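# Tirnance gripper finger set, two-finger, for cable handling

Senstead supplies the Tirnance finger set for table stations where one or two arms pick coiled cables and put them in trays. The set fits the Valdovinos wrist flange without an adapter.

**Please read before ordering: fault with the first version**

In December we received a report from the customer Fonent. A gripper of the first version had closed on a cable coil and did not open again when the stop button was pressed and released. The arm then continued to the next tray position with the coil still between the fingers, and pulled a power cord from the side of the table. No person was hurt. One finger was bent and the wrist had to be replaced.

We examined the returned parts and found that the return spring can catch a thin cable strand behind the finger root. This happens when the coil is not tied tightly and the closing force is set above 53 N. 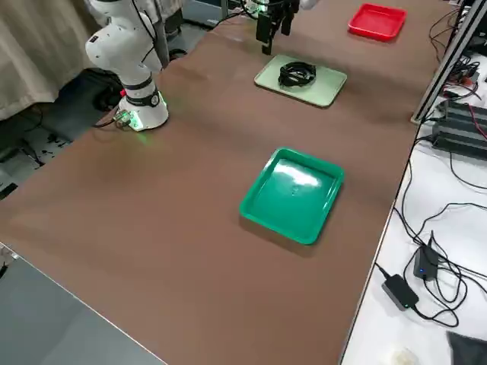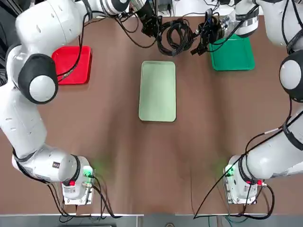
*Dual-arm station with trays in three colors and a coil of black cable.*

**What is changed in the second version**

- A closed cover behind the finger root, so strands can not enter.
- A stronger return spring.
- The controller reports a fault if the fingers are not open 300 ms after the command. The arm stays in its place until the fault is cleared by hand.

**If you have the first version**

1. Set the closing force to 53 N or less.
2. Tie every coil before you put it on the table.
3. Keep loose power cords outside the reach of both arms. Check also the cords that belong to the arms.
4. Do not pull a caught cable by hand while the arm has power. Switch off first, then open the fingers with the key.

The exchange is free of charge. Write the serial number of both fingers in your request, they are engraved on the inner side.

**Data**

| | |
|---|---|
| Weight of set | 280 g |
| Time for exchange | 15 minutes |
| Opening check | 300 ms |
| Fits | Valdovinos wrist flange |

Page revised 2022-06-10. The first version is not sold anymore, but spare screws for it are still in stock.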